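Twenty minutes at a white table: a Seltdale makeup artist on keeping less

June 23, 2026

The makeup artist who rents the upstairs room at Enache has worked in Seltdale for 20 years, mostly on weddings and school plays. In April she cleared out her kit. She had 96 brushes when she started.

"I was carrying two cases up the stairs and using one roll," she said. "The second case was brushes I bought because they came in a set."

She asked that her name be left out, as she shares her client list with two other artists. She was happy to talk about everything else.

How she sorted them

She washed every brush first, in batches, and dried them flat on towels overnight. Then she went through them on the table one at a time. Anything that shed went in the trash. Anything she could not remember using in the past year went in a box for the beginners' class at Tasance.

"The small ones took the longest. They look alike until you put them on a face."

The full set had cost her more than $400 over the years. She does not regret the spending, but she would not do it again. A student starting out needs 3 good brushes, she said, and can add to them when a job calls for it.

What she looks for

She checks the metal band before the bristles. If it turns on the handle, she puts the brush back on the shelf. She also likes a handle that tapers, and a dark one for preference.

"Pale handles show foundation by lunchtime. I got tired of wiping them between clients."

For small areas she wants short bristles with a rounded end. She finds that flat tips leave an edge under the eye that has to be blended out with something else.
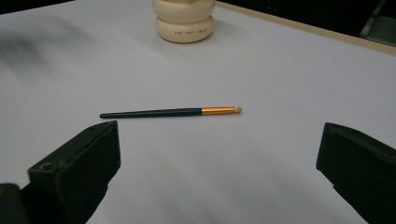

Where things go now

The table stays clear between appointments apart from what the next client needs. Jars stand at the back and brushes lie in front of them. Powders live in a Bovix drawer unit by the door, with the older ones on top so they get used up.

She still washes the brushes every evening, and it takes one sink of water. The second case is at home, full of Christmas lights.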